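Unit 4 handout: Can machines do the chores yet?
Course notes, Atieno Mfaume

Short answer for the bedroom: sometimes, slowly, and I think that's wonderful! Ten years ago I would have sent you all home early.

A shop floor is kind to a robot. At the Heltwood plant in our reading, each part arrives in the same spot, and the arm repeats one motion 2642 times a shift. A guest room offers no such favors. Sheets fold differently every time, and cords curl wherever they like - a phone cord is a lovely little nightmare for a planner.

Terms for this week: reach, clearance, occlusion, grasp. Wekesa Athumani's paper on tidying (the Kirui trials) logged 900 attempts, and 175 of them ended in a bump against furniture. Read section 3 before lab and bring one chore from your own home that you think is harder than it looks.

When you look at the pictures, ask where two fingers could go in and still come out again. Then ask what the arm itself hides from view.
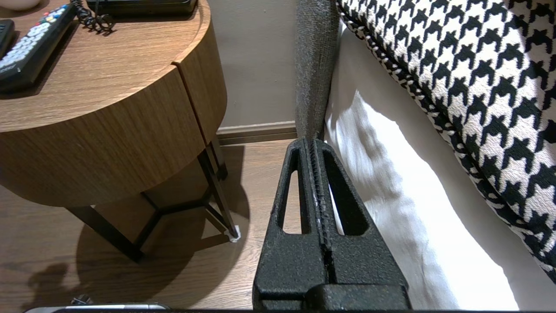
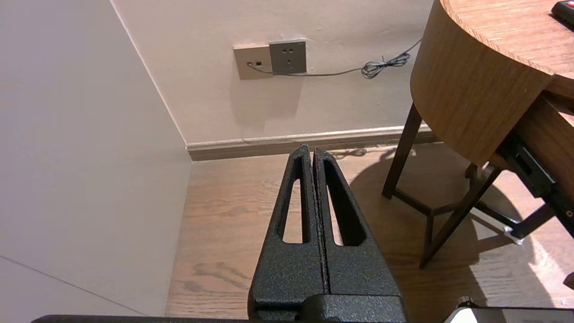
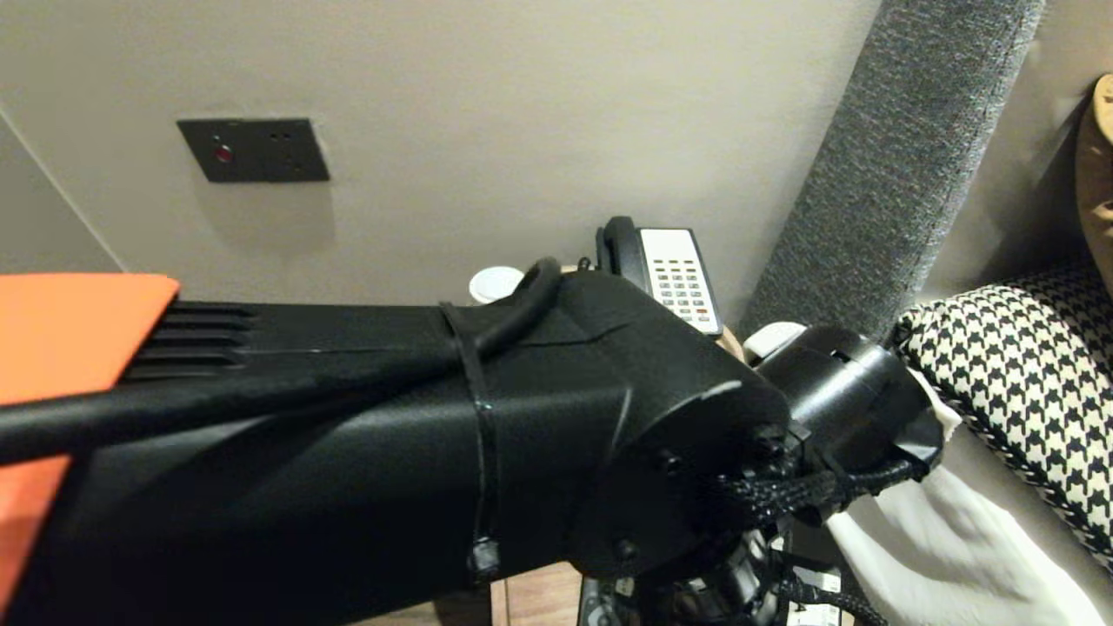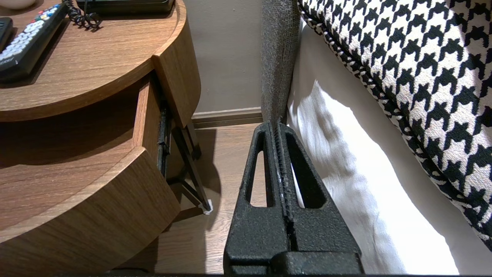 Fig. 4.1 - Working close to bedroom furniture. First and last: the gap between nightstand and bed. Second: wall plates and cable near the round table. Third: the arm, with the desk phone behind it.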